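Floravdale Flea Market Moves Indoors for November, and I Am Bringing the Moose
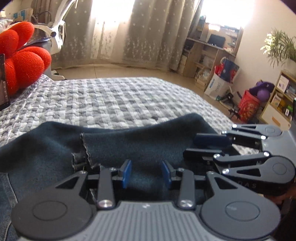
Dordale Secondhand & Oddities Club, Floravdale Chapter

FLORAVDALE - I've been asked to write this one up myself, so bear with me, I'm much better at haggling than I am at press releases! I'm Solange Perron and I run the vendor tables for our club. The big news is that our fall flea market is going indoors this year. We'll be in the old Rarkex showroom on Saturday, doors at 8 a.m., and we have 47 vendors signed up. Last fall we had 31, out in a parking lot, in a wind that took my good tablecloth clear over to the gas station.

If you came to that one (and 1,166 of you did, bless you), you'll remember the line for coffee. We've got two coffee stands this time, one at each end of the building, and the one by the loading dock will have those cinnamon things everybody asked me about.

Now, what's for sale. I got a peek at some of the vendor lists and I'm already in trouble. There's a whole table of fishing lures and creels, a couple who do nothing but enamel kitchenware, and a man from Dordale with more cuckoo clocks than I have wall. Mạc, who sold out of old hotel keys by ten o'clock last year, is coming back with keys again plus a trunk of luggage labels that I've been told I may not look at early. I asked twice.

And yes, the moose is coming. For those who haven't met him, he's a papier-mâché moose head that I bought at an estate sale with one ear missing and a bird's nest in the other one. I paid four dollars for him and he took up the entire back seat going home. I've patched the ear, I've given him a new coat of brown, and he'll be hanging over the welcome table. He is NOT for sale, so please don't ask the kids at the door to make you a deal. The person who comes up with the best name for him gets a $31 voucher to spend at any table they like.

We're also doing the "What on Earth Is It?" table again, my favorite part of the whole day. Bring in one odd thing you can carry by yourself and our 4 longtime dealers will take a look and tell you what they think it is. They don't do written appraisals and they do argue. Last year one of them held out for an hour that a butter press was a hat stretcher, and I'm still not sure he's given up. That table runs from 10 a.m. to 2 p.m.

Admission is $4, and kids under twelve get in free. Most vendors take cards but some only take cash, and the nearest machine is across the road, so stop there first. Parking is behind the building. If you buy something large, leave it at the hold area with your name on it and we'll help you load up at the side door until 4 p.m. I can't deliver. I have a small car and, as I said, a moose.

Anyone still hoping for a table can put their name on the waiting list at the club desk in Floravdale. I usually get a cancellation or two that week, so it's worth a try!

Press contact: Solange Perron, vendor tables, Dordale Secondhand & Oddities Club. Mornings are best.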